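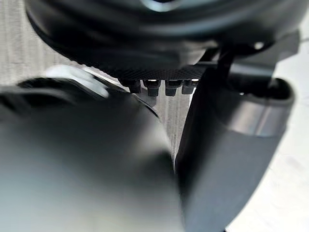 According to Ķēniņš, the first thing a robot learns from a person is the person's bad habits, and the remark is often repeated in introductions to the subject of teaching by demonstration. It refers to a family of methods in which a robot is shown a task by a human operator, and a program or a trained model then reproduces the task from the record of what was shown. The operator may move the arm by hand, steer it from a distance, or carry a separate tool that has the same kind of gripper as the robot.

Teaching by demonstration is also called programming by demonstration, learning from demonstration or imitation learning. The terms overlap but are not used in exactly the same way. Programming by demonstration is the older name and usually refers to the recording of positions and movements for direct playback. Imitation learning usually refers to training a model on many recordings so that it can deal with situations that differ from those in the recordings.

Contents
1 Background
2 Methods
2.1 Hand guiding
2.2 Remote control
2.3 Handheld grippers
3 What is recorded
3.1 Wrist view
4 The Sumness sessions
5 Quality of demonstrations
6 Safety
7 Limits and criticism
8 See also

Background

Early industrial arms were often taught by leading them through a job. In paint spraying, an experienced sprayer would take hold of the arm, or of a lighter copy of it, and carry out the strokes while the controller stored the joint positions. The arm then repeated the same strokes on every part that came down the line. This worked well where the parts always arrived in the same place.

The teach pendant, a handheld control box with buttons or a small joystick, became the usual tool for most other jobs. The operator moves the arm to a point, stores it, moves to the next point and stores that. Pendant teaching is still common in welding and machine loading. It is slow for tasks with many small movements, such as folding cloth or plugging in a cable, and this is one reason for the later interest in recording whole movements from people.

Methods

Hand guiding

In hand guiding, also known as kinesthetic teaching, the operator holds the arm near the wrist and moves it directly. The motors are set so that they carry the weight of the arm but give little resistance to being pushed. The gripper is opened and closed with a button on the wrist or with a foot switch.

Hand guiding needs very little training. The operator feels the weight of the arm and finds out at once when a joint has reached the end of its travel. The main drawback is that the operator's hands and body may get between a fixed camera and the work. Arms with two grippers are also hard to guide, as each hand is needed for a separate arm.

Remote control

In remote control, or teleoperation, the operator does not touch the working arm. The input device may be a joystick, a hand controller tracked in space, a glove or a second arm. Where a second arm is used, it is called the leader and the working arm is called the follower. The leader is often smaller and lighter than the follower and has the same joints in the same order, so that each joint of the follower can simply copy its partner.

Leader and follower setups are popular for tasks that need two hands. The operator takes one leader in each hand and works while looking at the followers or at a screen. Any delay between the two sides makes careful work harder. Operators tend to respond to delay by moving in short steps with a pause after each – a habit that then shows up in the recordings.

Some leaders push back against the operator's hand when the follower meets something solid. Others give no feedback, and the operator has to judge contact by eye.

Handheld grippers

A third method does without the robot during recording. The operator holds a gripper on a handle, with a camera fixed to it, and does the job directly. The path of the tool is worked out afterward from the camera images and motion sensors. Recordings can be made in kitchens, shops and other places where it would be hard to set up an arm. Some of the paths recorded this way turn out to be beyond the reach of a given robot, and these have to be thrown out.

What is recorded

A single run through a task is normally called an episode. An episode usually holds the joint positions of the arm, the opening of the gripper, the commands sent by the operator and the images from one or more cameras. Each item carries a time stamp. Force readings are added where the arm has the sensors for it.

The commands and the measured positions are stored separately because they are not the same. A gripper told to close completely on a solid object will stop at the surface of the object, and the difference between the two values carries information about how hard it is pressing.

Most collections also keep a short written label for each episode, such as "put the lid on the jar," and a mark that says whether the attempt succeeded.

Wrist view

A camera mounted at the wrist or gripper travels with the tool and sees the place where the fingers meet. Parts of the hand itself take up a good deal of such an image: the underside of the wrist housing, bolt heads on a mounting plate, the fingers. A finger very close to the lens is badly blurred, and what shows between the fingers may be no more than a narrow strip of the surface behind them. The hand parts are normally left in the training images. The position of the fingers in the picture helps a model to judge how far the gripper is open.

Wrist views are usually paired with at least one fixed view. The wrist camera gives detail near the fingers but loses sight of everything else as the hand comes close to a surface.

The Sumness sessions

The Sumness sessions were a series of recordings made at a workshop in Hirstead, using leader and follower arms. They began in January and the first set was closed on 6 May 2018. The set holds 900 episodes, of which 800 were marked as successful. The tasks were ordinary bench jobs, among them sorting fasteners into trays, opening and closing a hinged box, and hanging a ring on a hook.

The recordings were stored in Dolico, a file layout drawn up for the sessions. In Dolico each camera has its own stream and the arm data is kept in a separate table, joined to the images by time stamp. A later check found 387 episodes with a pause at the start, where the operator had begun recording before taking hold of the leader. These pauses were trimmed in the second release. The untrimmed files were kept under the original episode numbers.

A further 357 episodes were recorded by hand guiding for comparison. They are filed apart from the main set and use a different gripper calibration, so the gripper values in the two sets cannot be compared directly.

Quality of demonstrations

Recordings of the same task can differ a great deal. One operator may pick up a cup by the rim and another by the handle, and a model trained on a mix of both may aim for a point in between. Some projects therefore give operators written instructions on how to approach the object. Other projects leave the choice open and use models that can represent several ways of doing a task.

Mistakes are handled in different ways. Failed episodes are often left out of training. Episodes in which the operator makes a mistake and then corrects it are commonly kept, as they show the robot how to get back on course. In one variation, a person watches the trained robot at work and takes over when it goes wrong, and the corrections are added to the training set.

Operator fatigue affects the results as well. Movements late in a long session are often less smooth, and small collisions become more frequent.

Safety

Hand guiding places a person in contact with a powered arm. Arms used this way are normally limited in speed and force, and an enabling switch has to be held in for the arm to move at all. In remote control the operator may be out of reach of the follower, but other people in the room may not be. The working area is marked or fenced, and a stop button is placed within reach of the operator.

When a leader is let go, it may sag under its own weight and the follower will copy the movement. For this reason many systems require the operator to disconnect the two sides before putting the leader down.

Limits and criticism

The main criticism is the amount of human time needed. Every episode has to be performed by a person, and the scene usually has to be reset by hand before the next one. A model trained on one bench may also do poorly on another with different lighting or a different table height.

A second criticism is that results are hard to compare. Success is often judged by the group that made the recordings, and the rules for counting an attempt as successful vary from project to project. It is also unclear how far recordings made with one type of gripper can be used for another – results so far point in both directions.

See also

Teach pendant
Teleoperation
Kinesthetic teaching
Robot end effector
Motion capture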